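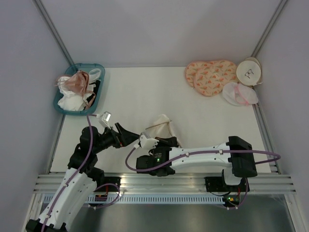 Karine Sutherland writes that she has stopped buying anything with a satin finish, having ruined three camisoles in one winter, and she wants to know if the rest of us are simply luckier or if we know something she doesn't.

Karine, please don't give up on satin! Your letter brought back every slip and blouse I ever wrecked (there was a green one I still think about), and when I mentioned it in the last issue of the Tralden Thread we got 73 replies, the most we've had on any subject, including the great zipper argument. So this month's home column is all about delicates: washing them, drying them, and mending them when the washing goes wrong.

Let's begin with the word itself. Satin is a weave. It tells you how the threads cross, and it tells you nothing about what the threads are made of. Your camisole might be silk, or polyester, or acetate, or some blend of those, and each one behaves differently in water. Polyester satin is tough stuff and will forgive a lot. Silk will put up with cool water and a mild soap if you don't wring it. Acetate is the one that catches people out: it gets weaker when it's wet, and nail polish remover with acetone in it will dissolve it, as one reader from the north side of town learned ten minutes before a wedding. Find the little care label before you do anything else. If it says dry clean only and you love the thing, believe the label.

For everything else I hand wash, and I have come to really enjoy it. Clean sink, cool water, a small squirt of something gentle. Put the soap in first and swish it around so it's mixed before the cloth goes in. Then press the garment up and down with flat hands for a couple of minutes and leave it alone for 5 more. Longer soaks are where dye starts to wander, especially reds and deep pinks. Test a new piece first by dabbing a hidden seam with a wet white cloth. If color comes off, that piece gets washed by itself.

Rinse until the water runs clear, which always takes one more round than I think it will. Then lay the garment on a towel, roll the whole thing up like a jelly roll and lean on it. I use my forearms. Unroll, and it'll be damp enough to shape and dry enough not to drip. Dry it flat if it's cut on the bias, or the hem will grow on one side, and keep it out of strong sun.

Several of you were firm that the machine is fine, and I've come around to your side for the sturdier things. The trick, and the replies were close to unanimous here, is the mesh bag. Thin straps are the real danger in a machine. They wind around a sleeve or a button and get pulled until the stitching pops or the little slider bends. In a zipped bag they can only tangle with each other. Fasten hooks and eyes first, turn the garment inside out, and don't fill the bag so full that nothing can move. One reader puts jeans in the bag and leaves her lingerie loose, on the theory that it's the jeans causing all the trouble, and I have to say I admire the logic! I'd still bag the lingerie.
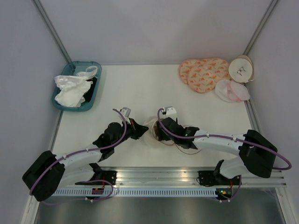 Mesh laundry bag and embroidery hoop, with a teal basket across the table.

Now for the mending half, which is where my heart is.

A strap that has come away at the back is the easiest repair there is and a lovely first project if you've never sewn. Pin it in place, try the garment on (carefully, those pins!), then sew back and forth over the strap end with small stitches, catching the seam allowance as well as the outer cloth. If you sew only to the thin layer it will tear out again, and it'll take some fabric with it. Use a fine, sharp needle. A thick or blunt one leaves holes in satin that don't close up, and the same goes for pins, so keep them inside the seam line.

Snags are trickier. Never cut the loop. Lay the fabric flat, stretch it gently across the direction of the snag, and see if the thread eases back in. If it won't, take a fine needle with a knotted thread, come up through the front right beside the loop, wrap the loop once, and pull it through to the back. It stays there where only you know about it.

For small holes and stains that won't budge, embroider over them. I know some of you groan when I say this. But a tiny leaf over a pinhole near a neckline looks like it was always meant to be there, and three leaves look even better. Back the spot with a scrap of thin silk or very light cotton so your stitches have something to hold. A hoop helps a lot with slippery cloth, though it can leave a crease ring. Wrap the inner ring in strips of soft cotton, and take the hoop off every time you put the work down. I left one on over Thanksgiving and that ring is with me to this day.

Thread matters too. Use a single strand of floss where you'd use two or three on cotton. The Zerine pattern sheets we swapped around in January have some tiny borders that would be just right on a camisole, and if you missed them there's a folder on the shelf at Stergiou, next to the bias tape. Please put them back in order when you've traced what you need.

A few odds and ends from the mailbag. White vinegar in the last rinse got a lot of love, and a splash in a sinkful is plenty. Deodorant marks come off dry satin if you rub them with a clean nylon stocking. Iron on the wrong side, on low, with a pressing cloth, and don't spray water on silk while you're at it or you may end up with spots. Padded hangers are nicer than wire ones, but folding is kinder than either for anything with narrow straps.

Karine, if those camisoles are still in the house, bring them along to the next mending evening. We start at 7 p.m. in the room over Stergiou, and the kettle's on before that. Ruined is a strong word and I'd love to see how bad they are. Anyone else with a sad pile of slips is welcome too, beginners especially, and if you have a desk lamp with a long neck, please bring it, since the overhead light in there is hopeless for dark thread.

Next issue: wool moths. Send me your stories, and please, no specimens this time.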